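Clomville Surgical Skills Club
Minutes, April meeting

Present: Jaruwan Thepsuriya (chair), Osvaldo Guimarães, Solange Paquette, Dwight Poirier (minutes)
Apologies: Berwyn Price

1. Last minutes
Approved. Dwight to fix the spelling of McIntyre.

2. Practice pads
The new pads have arrived, 18 of them, and everyone who has tried one loves them! Solange said the surface takes a needle so much more nicely than the old stock. Bill came to 518, paid. Osvaldo asked that we use both sides before opening another (agreed).

3. Suturing evening
Best turnout yet, and a great mood in the McIntyre room. Jaruwan wants more time on interrupted stitches next time: even spacing, square knots, tails trimmed short before moving along the wound. Osvaldo will go over needle angle again, as several people asked for it.
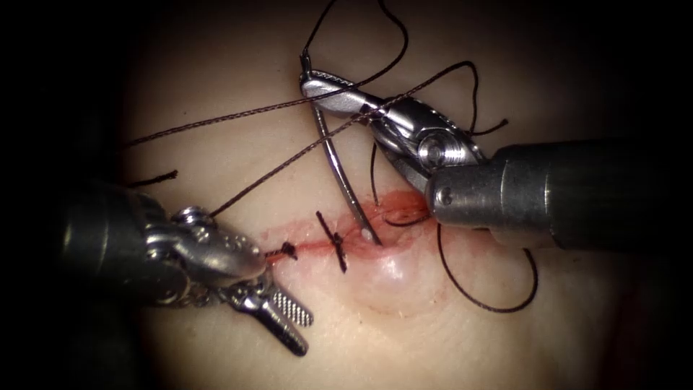
Solange would also like a short session on picking up the thread end without dragging at the tissue, and will lead it herself. Lovely idea, all in favor.

4. Money
Balance 2846. Berwyn to send the breakdown by email.

5. Other business
Sharps bin nearly full, Dwight to swap it. Start time moves to 6:30 p.m.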